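Celden Manipulation Group, fortnightly meeting
Minutes, 25 December 2024

Held by vote of those who failed to object in October. Wayne Pelletier in the chair and, by the sound of it, in the car. Simão Falcão taking notes.

1. Previous minutes
Accepted. Wayne asked that the phrase "the chair wandered off" be changed to "the chair was called away". Changed.

2. Episode count
The Skerell set stands at 2,026 demonstrations. Of these, 600 still have no written instruction attached, and a good many of the rest say "pick up thing". Agreed that "thing" is no longer an accepted noun. Simão to clear the backlog, having made the mistake of raising it.

3. Tabletop objects
The current mix stays until the next release: orange cube, green ball, glue stick, teal yarn, crumpled foil, the small Jell-O box. Positions to be changed between episodes by more than a token nudge. The foil is to be re-crumpled by hand and not replaced with a fresh sheet each time, as the budget line for foil has begun to attract attention. 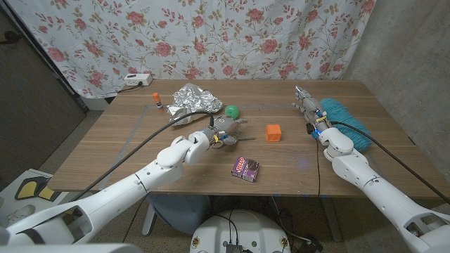 Fragkou wrote in ahead of the meeting to say that the yarn is worth more to the model than everything else put together, that operators avoid it whenever they are given the choice, and that they should stop being given the choice. Wayne thought this harsh but could not find a flaw in it. From the next session, two episodes in every 8 will be yarn, assigned by the script.

4. Failed grasps
Long discussion. Keep them, label them, and stop trimming the bit where the operator sighs and tries again. Recovery is the part we are short of. Audio is not recorded, so the sighing is safe.

5. Faston upload tool
Still drops the last file of every batch. Workaround is to add a file nobody wants. Carried over.

6. Other business
Somebody has been labelling the left hand as the right. Somebody will stop.

Next meeting to be set by email.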